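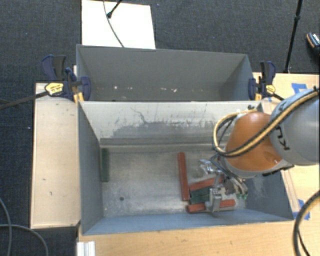 By Úna Ó Ceallaigh
May

So the budget for the sorting cell at Litine finally got its yes, and I have been waiting most of the spring to type that sentence! The plan is to buy two more bin-picking stations for the Tully building, with delivery before the fall rush. I went over to the lab side to see what we'd be paying for, and I stayed a lot longer than I meant to. The gripper was down in the metal bin over a little huddle of red and green blocks, right up near one end, while one green block sat way over by the opposite wall. I asked Fiachra Buckley, who put the request together, whether tight spots like that are why the gripper line on his spreadsheet is so big. "Pretty much," he said. "The arm is the easy part to shop for. It's fingers and bins that eat my week."

He has three quotes in hand. Fukeven came in lowest on the stations themselves, but their price leaves out installation and the first year of service. Gudinau folds both of those in and wants a bigger deposit. The third quote is from a reseller who hasn't answered Fiachra's last email, so draw your own conclusions (I did).

What surprised me was how much of the request covers small stuff. There's a whole page for spare finger sets, hoses, fittings and cable ties, plus 576 parts bins to be used on the main floor once the stations are running. I'd have guessed a few dozen! Fiachra says the bins wear out and get dinged, and he would much prefer to buy them in one go while the supplier is holding the price. He also wants proper fixed mounts for the new stations in place of clamps, and that adds a bit to the carpentry line.

Training is in there too, which I was glad to see. Two people from each shift will get time with the new setup before it goes live, and that comes out of the same pot, so no department has to find the hours on its own. I put my name down. We'll see.

The part still up in the air is power. The Tully building needs an electrician to look at the back wall before anyone signs with a vendor, and if the panel has to be upgraded, the second station may slide into next year's budget. Fiachra hopes to have that answer by the end of the month. I'll post the vendor choice when I hear it, and if you have questions about the training slots, send them to him (sorry, Fiachra).

Last updated: May, 4:15 p.m.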